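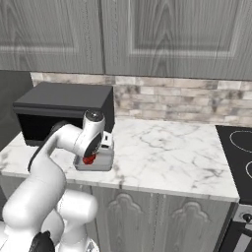
電子レンジの置き場所について（賃貸407号室）

トップ > 暮らしの掲示板 > 台所・収納
4月 木曜日 投稿者：Haleck

Haleck
はじめて投稿します。日本語に間違いがありましたら、すみません。来月、今より小さい部屋に引っ越します。電子レンジは写真のようにカウンターの左側に置きたいですが、妻は冷蔵庫の上がいいと言います。皆さんはどちらに置いていますか。

Brikent
冷蔵庫の上に一票です。狭い台所では、切る場所がなくなることが一番困ります。うちは6年そうしています。

Hayat
私は反対です。背が低いので、熱い汁物を高い所から下ろすのは怖いです。一度こぼして、やけどをしました。

Brikent
それは踏み台で解決しませんか。

Hayat
熱い器を持って踏み台に乗るほうが、もっと危ないと思います。

Dellden
その前に、冷蔵庫の説明書を見てください。上に物を置いてはいけない機種もあります。あと、コンセントの位置も大事です。私は延長コードを使って、管理会社に注意されました。

Haleck
ありがとうございます。コンセントのことは考えていませんでした。土曜日に鍵をもらいますので、メジャーを持って行って測ります。妻の身長も低いほうですから、Hayatさんの意見を伝えます。

Brikent
奥様が冷蔵庫の上がいいと言っているのに、ですか。

Haleck
はい、そこが難しいところです。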